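4. Operating rules for shared manipulation cells

4.1 Scope of the rules

The rules set out in this section apply to bench-top cells in which a single arm with a parallel gripper moves objects between a work surface and a container. They were drafted for the Arnness and Sevumberg sites and have been in force at both since January. They do not replace the risk assessment that each site must hold for its own equipment, and they do not cover mobile platforms or cells in which two arms share a workspace. Where a local rule is stricter than the text given here, the local rule applies.

Earlier guidance at the two sites had grown up separately. At Arnness, operators worked from a printed sheet kept beside the controller; at Sevumberg, the same matters were dealt with in the training course and were not written down in one place. A comparison of the two practices showed agreement on speed limits and emergency stops, but wide differences in how a trial was begun, how a failed grasp was recorded, and who was permitted to change the layout of the bench between trials. The present rules were written mainly to settle these three points.

4.2 State of the cell before a trial

A trial may begin only from a declared start state. The start state names the position of the arm, the opening of the gripper, the position of any container and the objects, if any, that are to be on the work surface. It is written down before the session and is not altered while the session is in progress. If an operator finds that the declared state cannot be reached, the session is closed and a new one is opened under a new number.

The gripper is to be open at the start of every trial unless the task itself requires an object to be held. The area between the fingers must be clear. Containers are to be placed so that the rim can be seen by the wrist camera from the approach position, although the whole container need not be in view. Tools, cables, cups and papers are not permitted on the work surface at any time, including during breaks.

Responsibility for confirming the start state lies with the operator, and the confirmation is made by looking at the bench as well as at the camera view. During the review period, 3,129 trials were logged under these rules. In 900 of the first 1,000, the confirmation was entered before the arm was enabled, as required. In the remainder it was entered afterwards, most often when an operator was running several short trials in succession. The controller software was then changed so that the arm cannot be enabled until the entry has been made.

4.3 Recording of failed and abandoned trials

A failed grasp is a result and must be kept. Operators may not delete a trial, repeat it under the same number, or move an object by hand in order to complete it. A trial stopped for reasons of safety is marked as abandoned, and a short note is added in plain language. Notes such as "error" or "see above" are not accepted. The person who reviews the log must not be the person who ran the session.

4.4 Wrist camera views

One still from the wrist camera is stored with each confirmation. It must show both finger tips and enough of the work surface for a reviewer to judge whether the space between them is clear. Figure 6 gives a view in which both conditions are met, with the container at the upper right.
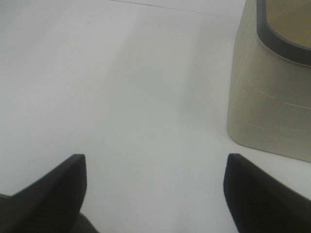 Figure 6. Wrist camera view with the gripper open, the surface between the fingers clear and part of the container in view.

Mylene Belmonte, commenting on the draft, argued that a stored still should never be allowed to stand in for the operator's own check, and that the wording should say so plainly. She pointed out that a wrist camera shows only what lies in front of the gripper, while most of the hazards to people are found behind the arm or to the side of it. She also asked that reviewers be given no power to approve a session on the strength of the still alone.

Both points were accepted. The text now states that the still is evidence of the bench and of nothing else, and that entry to the area around the arm is governed by the site's guarding rules. A further request, that a second fixed camera be made compulsory, was deferred until the trial of such a camera at Sevumberg has been completed. Sites that already have a fixed camera may store its view in addition to the one required here, provided that no person can be recognised in it.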